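4. Setting up your desk corner

I keep my Flasura desk fan running nine months of the year, so I've got opinions on where it should sit.

1. Put the fan on the flat part of the desk, well back from the front. Mine wobbled until I tightened the foot – a quarter turn did it.

2. Plug it in and hold the power button until the light goes green.

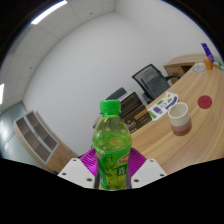
3. Start on the lowest speed and let it run for a minute. If it hums, turn it off and press the front grille until it clicks.

Caution: keep drinks an arm's length from the fan and the plug! 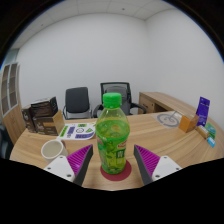
Green bottle on a dark red coaster.

4. Set the tilt. I like it aimed just over my shoulder (papers stay put that way).

Note: the filter wants a rinse after 400 hours. Let it dry all the way before it goes back in.
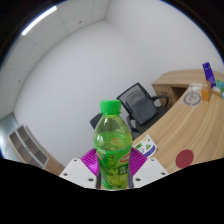 Bottle with its screw cap on.

5. Tuck the cord behind the desk and you're ready for section 5, the timer.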